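The Case for the Dish Rack

Judit Dudás has owned a dishwasher for six years and keeps cutting boards in it. Her plates get washed by hand and go into a wire rack on the counter, where they stay until somebody needs one.

She sells secondhand tableware from a narrow shop called Raltier, and most of what she sells was made before dishwashers were common. Customers ask her about drying almost as often as they ask about price.

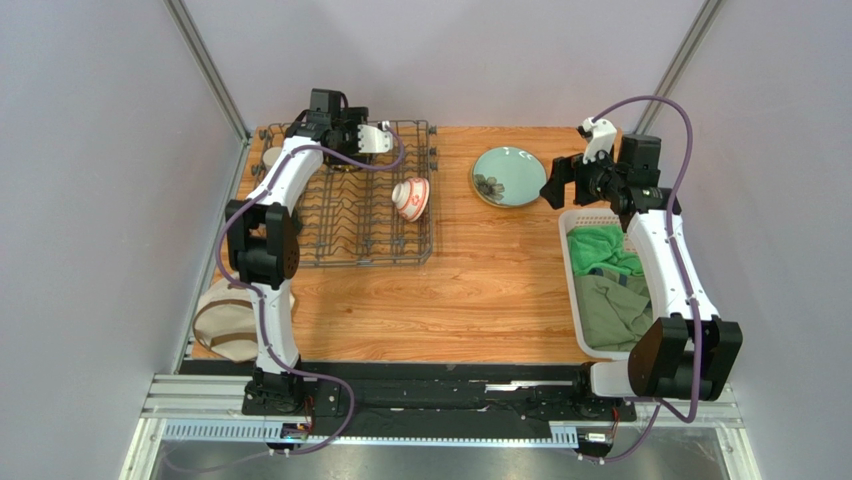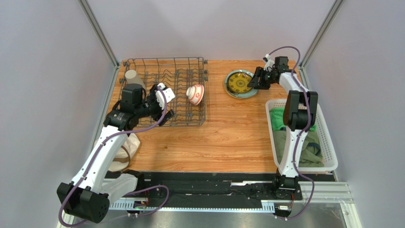
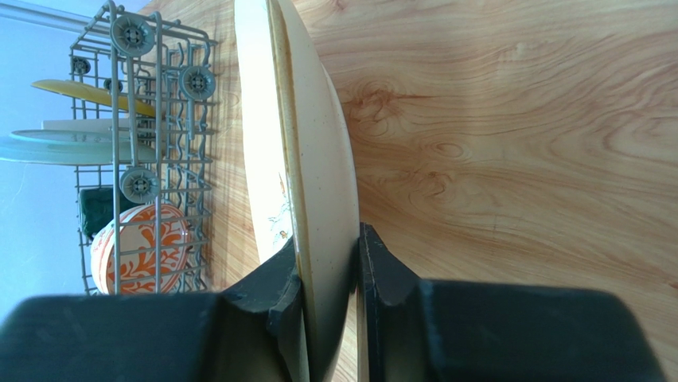

Mixed sets are the norm now. Few people who come into Raltier want twelve of anything. They pick up a patterned bowl, a plain cup, two plates with different rims, and they take them home to a cabinet full of other odd pieces. That is cheaper than a boxed set and easier to replace when something breaks, but it makes washing up a little more complicated. A rack that suits one kind of plate may not hold the next one.

Dudás looks at spacing first. Tines set close together will hold thin dinner plates upright and do nothing for a deep bowl. Wide spacing takes the bowl, but a small plate leans over and touches its neighbor. Her own rack is a Nestier, bought in March to replace one that had rusted at the welds. It has narrow rows on one side and wide rows on the other, and it cost $47. She also tried the Frei, a folding model at $15, and gave it to her sister after a month.

"It was fine for cups," she says. "I put a serving plate in it and the whole thing tipped."

Coated wire is kinder to glaze than bare metal, though the coating wears through at the tips of the tines. Once that happens the bare ends can leave gray marks on a foot ring. The marks usually come off with baking soda and a soft cloth. A rack with several worn tips should be replaced.

Loading takes a bit of thought. Plates go in first, largest at the back, all facing the same way. Bowls can go on their sides if the tines will hold them there, or upside down at a slant so water doesn't collect in the foot. A bowl set flat on its rim traps steam and will still be damp the next morning. Cups should be tilted for the same reason. Dudás leaves an empty slot between plates when she has the room. Knives stay out of the rack entirely and are dried right away.

The lift out is where she sees people go wrong. They pull a plate forward and the edge catches on a tine, or it knocks the bowl next to it. She takes hold of the rim, raises the plate straight up until it clears the wire, and only then turns it flat. Most of the chips she sees on secondhand plates are on the rim, and she buys very few plates that have them.

Hand-painted and gilded pieces need more care. Decoration applied over the glaze sits on the surface and wears away with scrubbing, so she uses a soft sponge and lukewarm water. Decoration under the glaze is tougher. To tell which is which, run a fingertip across the pattern. If you can feel an edge, treat it as the delicate kind.

Old plates with fine cracks in the glaze shouldn't soak. Water gets in through the cracks and can carry stains with it, and a piece like that may need a full day of air before it goes into a closed cabinet. She has roughly 500 plates in the shop at any one time and another 4,000 pieces in storage in Ravness, and the ones that come in smelling musty have nearly all been stacked damp.

Towels are a matter of taste. Dudás uses cotton ones for glasses and leaves everything else to the air. She washes the towels hot, without fabric softener, which makes cotton less absorbent. They get their own load.

The rack needs cleaning too. Once a week she empties it, scrubs the lower wires with an old toothbrush, and wipes the counter underneath. In a hard-water area, white vinegar will take off the scale. Rinse it well afterward and let it dry before the plates go back in.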